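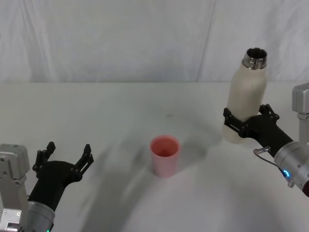 Weiß vor Weiß: Anmerkungen zur Einrichtung einer hellen Tischfläche

September 2022

Auf diesen Seiten wurde bislang vorwiegend über Textilien im Wohnbereich berichtet, über Vorhänge, Tischwäsche und deren Pflege. Der vorliegende Beitrag weicht davon insofern ab, als er einem Arbeitsbereich gilt. Das Tuch bleibt gleichwohl der eigentliche Gegenstand. Weißer Stoff hinter einer weißen Tischplatte gehört zu den Anordnungen, die beim ersten Hinsehen keiner Erläuterung bedürfen und die dennoch einen Nachmittag beanspruchen, sofern man sie mit einiger Sorgfalt vornimmt.

Den Anlass gab eine Anfrage von Sumaiya Thambiah, die für ihren Verein eine Sammlung alter Haushaltskeramik erfassen möchte und wissen wollte, welchen Hintergrund ich empfehle. Meine Antwort fiel länger aus als beabsichtigt. Sie wird nachstehend in überarbeiteter Form wiedergegeben.

Zum Farbton

Weiß ist im Stoffhandel ein Sammelbegriff. Wer ein Tuch nach Katalog bestellt und es zu Hause vor eine vorhandene Tischplatte hängt, wird in der Regel eine Abweichung feststellen, meist in Richtung Gelb. Im hier gezeigten Fall liegen Tuch und Platte nahe beieinander; beide sind blass und eine Spur kühl. Eine vollkommene Übereinstimmung halte ich nicht für erstrebenswert. Die Linie, an der der Stoff auf die hintere Tischkante trifft, darf erkennbar bleiben und gibt dem Auge Halt. Störend wirkt sie erst, wenn die eine Fläche warm und die andere kalt erscheint.

Muster sollten stets am vorgesehenen Platz geprüft werden, und zwar hängend. Ein auf dem Tisch liegender Stoffabschnitt empfängt das Licht von oben und erscheint heller, als er später sein wird. Bei Haslinger in der Stoffabteilung gibt man auf Wunsch Abschnitte mit, die groß genug sind, um sie mit einer Klammer aufzuhängen. Ich habe im März sieben davon nach Hause getragen und die meisten nach kurzer Ansicht beiseitegelegt. Ein Abschnitt, der im Geschäft als Schneeweiß ausgezeichnet war, wirkte vor der Platte wie eine in die Jahre gekommene Serviette.

Zum Gewebe

Empfohlen wird ein mittelschweres, mattes Gewebe. Leichte Stoffe bewegen sich bei jedem Luftzug und lassen durchscheinen, was hinter ihnen steht. Schwere Stoffe fallen ausgezeichnet, verlangen jedoch eine belastbare Aufhängung, und einmal entstandene Lagerfalten sind hartnäckig. Glänzende Oberflächen scheiden aus. Sie bilden auch dort helle Flecken, wo der Stoff glatt hängt, und heben jede kleine Welle hervor.

Reine Baumwolle hat sich bei mir bewährt, wenngleich sie knittert. Mischgewebe knittern weniger, nehmen aber nach meiner Erfahrung schneller Staub und Fasern an. Debashish Dissanayake, mit dem ich über diese Frage seit geraumer Zeit korrespondiere, vertritt die gegenteilige Auffassung und verwendet ausschließlich ein Mischgewebe mit dem Namen Calura. Er hat mir ein Stück davon überlassen. Es hängt sehr ordentlich, das sei eingeräumt, doch der Griff ist mir unangenehm, und beim Bügeln riecht es.

Vor der ersten Verwendung ist der Stoff zu waschen. Das Einlaufen erfolgt sonst zu einem Zeitpunkt, an dem die Säume bereits genäht sind.

Zu Knittern und Falten

Die häufigste Frage betrifft die Knitter. Weiche, unregelmäßige Wellen und schwache Knicke, wie sie auch auf der Aufnahme über das Tuch laufen, lassen sich bei einem großen Behang kaum vollständig vermeiden. Ich unterscheide zwischen Spuren, die mit der Zeit aushängen, und solchen, die gebügelt werden müssen. Sanfte Wellen gehören zur ersten Gruppe, scharfkantige Knicke vom Zusammenlegen zur zweiten.

Das Bügeleisen ist vor dem Aufhängen einzusetzen, auf der Rückseite und bei noch leicht feuchtem Stoff. Der Dampfglätter kommt danach. Man führt ihn von oben nach unten und hält mit der freien Hand den Saum unter leichtem Zug. Zwei Durchgänge genügen, ein weiterer bringt erfahrungsgemäß keine Verbesserung, und bei zu viel Feuchtigkeit entstehen Ränder. Anschließend bleibt das Tuch über Nacht unberührt.

Anders verhält es sich mit der senkrechten Falte, hier ein wenig rechts der Mitte. Solche Falten stellen sich gern ein, wo Stoffbahnen nebeneinander hängen, und sie sind deutlicher sichtbar als jeder Knitter, da sie eine gerade Schattenlinie bilden. Wer sie vermeiden will, hat folgende Möglichkeiten:

Man beschafft einen Stoff in Überbreite. Dies ist die sauberste und zugleich teuerste Lösung.

Man lässt die Bahnen großzügig überlappen und heftet sie an der Rückseite mit wenigen weiten Stichen zusammen. Der Übergang bleibt sichtbar, klafft aber nicht auf.

Man verlegt den Übergang an eine Stelle, die bei der Arbeit nicht ins Gewicht fällt, also deutlich nach außen.

Eine durchgehende Naht habe ich einmal ausgeführt und rate davon ab. Sie zog sich zusammen, und der Stoff warf beiderseits kleine Bögen, denen weder mit Dampf noch mit Gewichten beizukommen war. Frau Wanigasekara — Jamila Wanigasekara, der dieser Blog manche Berichtigung verdankt — führt das auf eine zu hohe Fadenspannung zurück. Sie wird recht haben. Die Naht ist inzwischen aufgetrennt.

Zum unteren Abschluss

Der untere Rand verdient mehr Beachtung, als ihm gewöhnlich zuteilwird. Liegt der Saum in nahezu gerader Linie an der hinteren Tischkante, wirkt die gesamte Anordnung ruhig, auch wenn darüber einiges an Wellen geschieht. Hängt er schief, so hilft der beste Stoff nichts. Ich messe daher von der Aufhängung abwärts an mehreren Stellen und stecke erst dann ab.

Ob der Stoff hinter der Kante weiterlaufen oder auf der Platte enden soll, ist Ansichtssache. Ramil Ignacio führt das Tuch in einem weiten Bogen auf den Tisch und arbeitet darauf. Für Kleinteile mag das zweckmäßig sein. Bei Keramik, Besteck und allem, was Gewicht hat, ziehe ich die feste Platte vor, da sich Stoff unter jedem Gegenstand verschiebt und nach kurzer Zeit neu gestrafft werden muss. Überdies lässt sich eine Platte abwischen.

Zur Beschwerung eignet sich ein Bleiband, wie es für Gardinen angeboten wird. Es ist in den Saum einzuziehen und an den Enden mit einigen Stichen festzuhalten. Wäscheklammern am Saum sind ein Behelf und hinterlassen Druckstellen.

Zur Pflege der Tischfläche

Eine weiße Platte zeigt alles. Graue Schleifspuren stammen überwiegend von metallenen Kanten und von den Unterseiten unglasierter Gefäße. Sie lassen sich mit einem feuchten Tuch und wenig neutralem Reiniger entfernen, sofern man sie noch am selben Tag bearbeitet. Von Scheuermitteln ist abzusehen; die Oberfläche wird stumpf, und stumpfe Stellen nehmen den nächsten Schmutz bereitwilliger auf als zuvor. Radierschwämme gelten als schonend, sind jedoch letztlich ein feines Schleifmittel und sollten der Ausnahme vorbehalten bleiben.

Ich wische zu Beginn und am Ende der Arbeit, und zwar stets vom Tuch weg zur Vorderkante hin. Die umgekehrte Richtung hat mir einmal einen grauen Saum eingetragen, der eine zusätzliche Wäsche erforderte.

Zur Lagerung

Gelegentlich wird gefragt, wie ein solches Tuch aufzubewahren sei, wenn der Tisch anderweitig gebraucht wird. Es sollte gerollt werden. Das Zusammenlegen ist bequemer, erzeugt aber eben jene Knicke, deren Beseitigung zuvor beschrieben wurde. Als Kern dient eine Papprolle, wie man sie in Stoffgeschäften auf Nachfrage oft umsonst erhält. Außen kommt eine Lage ungebleichtes Papier herum. Ich verwende dazu Rollen und Langkartons von Kikarton, in denen bis zu fünf Tücher nebeneinander Platz finden, und beschrifte die Stirnseite mit Breite, Gewebe und Monat der letzten Wäsche.

Kunststoffhüllen sind ungeeignet. Ein Tuch, das ich in Rorkmont einen Winter lang in Folie verwahrt hatte, kam mit gelblichen Streifen zum Vorschein, die auch nach zwei Wäschen noch zu erkennen waren. Es dient heute als Unterlage beim Silberputzen.

Nachtrag zur Anfrage

Frau Thambiah hat sich für Baumwolle in Überbreite entschieden und wird das Tuch unmittelbar an der Tischkante abschließen lassen. Sewwandi Matubbar hat angeboten, die Säume zu nähen. Offen ist noch die Aufhängung, da die Wand in den Vereinsräumen nicht angebohrt werden darf; in Betracht kommt eine Klemmstange zwischen den beiden Regalen. Hinweise zur Tragfähigkeit solcher Stangen bei mittelschwerem Gewebe werden in den Kommentaren gern entgegengenommen, nach Möglichkeit mit Angabe der Spannweite.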